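4. What callers heard, and what they thought it was

4.1 Sounds as the first sign

Most people who phone a wildlife service about an animal in the roof have never seen it. They have lain awake and listened to it, sometimes for weeks, and by the time they pick up the phone they have usually settled on a story about what it is. We wanted to know how good those stories are, and whether the words people choose could help a technician load the right equipment before driving out. The material for this section is the set of 3,354 calls logged by the intake desk at Somcombe over 22 months, together with the visit reports that were later matched to them. Calls about animals in yards, pools and garages were left out, as were repeat calls about the same animal at the same address.

It is worth saying a little about how the calls were taken, as the habits of the desk shaped the words that ended up in our files. Until the study began, the staff wrote whatever they liked in a free text box, and what they liked was often very short. "Noise, attic" was a great favorite. When the desk moved to the Flirna form, they were asked to write down the caller's own words for the sound before asking anything else, and only then to go on to the time of day, the part of the house and the caller's guess at the animal. We were grateful for how patiently this was done. A person who has been kept up by scratching does not always want to be asked whether it was more of a scratch or more of a scrape, and several of the longer entries show the staff coaxing an answer out of somebody who was, quite plainly, very tired.

The descriptions were sorted into four groups: light and quick, heavy and slow, vocal, and other. We tried a finer division at first, with separate headings for scratching, gnawing, rolling and fluttering, but readers who worked through the same entries kept disagreeing over where gnawing ended and scratching began. Rolling was interesting in its own right (squirrels moving nuts across a joist will do it, and callers describe it wonderfully well), but there was too little of it to stand alone and it went in with the light and quick sounds. The fluttering entries were folded into "other," which we regret somewhat, and we come back to that in 4.3.

4.2 Matching the call to the visit

A call was counted as matched when the technician's report named an animal that was seen, trapped, or identified from droppings, nesting material or hair. Reports that said only "signs of activity" were not counted, even when the technician told us later over coffee that it was surely a raccoon. This was a strict rule and it cost us a good many calls, but we felt that a looser one would let the caller's guess leak into the report. Technicians read the intake notes in the truck, after all, and a person who has just read "squirrel" is already looking for a squirrel.

The heavy and slow group was the most dependable. Callers who spoke of footsteps, of something being dragged, or of "a person walking around up there" were generally describing raccoons, and in the older streets of Pinheiro, where the houses have deep eaves and plenty of overhanging trees, they were nearly always right about it themselves. The light and quick group was harder. Mice, rats and squirrels all found their way into it, and callers tended to guess the animal they would most like it to be. Squirrels were guessed far more often than they were found, and rats a good deal less. We do not blame anyone for this – it is a much nicer thing to tell your family that there is a squirrel overhead.

Time of day helped more than we had expected. A light sound heard mostly in the early morning and late afternoon pointed toward squirrels, while the same words with a time in the small hours pointed toward rats or mice, or in a few of the wooded streets toward flying squirrels. When the time was added to the sound, the light and quick group became useful for planning a visit, though still well short of certain. We would encourage any service that keeps a form of this kind to place the question about time directly after the question about sound. Callers who were asked about the animal first seemed to adjust their answers about the hour to fit, in the way that anybody will who wants to be helpful and consistent on the telephone.

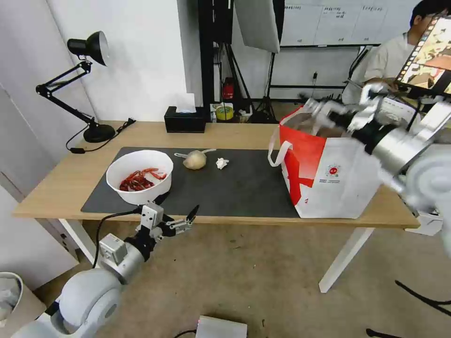 This page was last changed on a Tuesday in November.

Figure 4. Red crayfish in a round white bowl, with a tote bag at the right of the desk.

The vocal group needs some care. Chirping and chattering in spring were very often young animals, and here the matching had a practical side that goes beyond knowing which species is present. Where a technician went out expecting a single adult and fitted a one-way door, there was always the worry that a litter would be left behind the insulation. The intake staff had known this for years and had their own way of asking about it: they would ask the caller to stand quietly under the spot and say whether there was one voice or several. It is a lovely, simple question and it was not on any form until we put it there. In the reports we could match, an answer of "several" went along with young being found often enough that the service now holds back exclusion work on those addresses until somebody has looked inside.

4.3 Where the method falls short

The "other" group is the weak point of this section and we would rather say so at some length than hurry by. It holds bats, birds in vents, a number of loose shingles and at least one ceiling fan. Bats are the real difficulty. They are quiet, they are protected at certain times of year in many places, and the sound they make on leaving and returning is brief enough that a caller may doubt having heard anything at all. Putting the fluttering entries in with the ceiling fan was a decision made for tidiness, and if we were setting up the groups again we would give them their own heading, however few there were.

There is also the matter of who calls. People who rent often report to a landlord or an agent, who then calls the service and repeats what was said, so that "it sounds like marbles" has turned into "rodents, please attend" by the time it reaches the desk. We marked these second-hand calls where we could, and they were plainly poorer as descriptions, but the form had no box for it in the early months and some will have slipped through. Houses with a finished upper floor were another trouble. Sound travels down inside a wall, and a caller who points confidently at the bedroom ceiling may be hearing something that lives behind the kitchen vent.

Finally, the files were coded in Litel, which keeps each entry together with its later corrections. This proved helpful when two readers differed, and a little uncomfortable when one of us went back and found a first reading that was better than the revised one. In such cases we kept the first reading if the visit report had already been opened by the time the change was made, and otherwise kept the revision. The number of entries touched by this rule was small, and leaving them out altogether did not alter the pattern for any of the groups except "other," where the pattern was thin to begin with.

4.4 Use at the intake desk

The desk has since kept the order of questions described above: sound, hour, part of the house, one voice or several, and only then the caller's guess. The guess is still written down. Callers like to be asked, and a wrong guess tells the technician something about what will have to be explained at the door. Somebody who is sure there is a squirrel may need a few kind minutes before hearing about rats, and the staff asked that the form leave room for a note on this – which it now does, in the space where "Noise, attic" used to go.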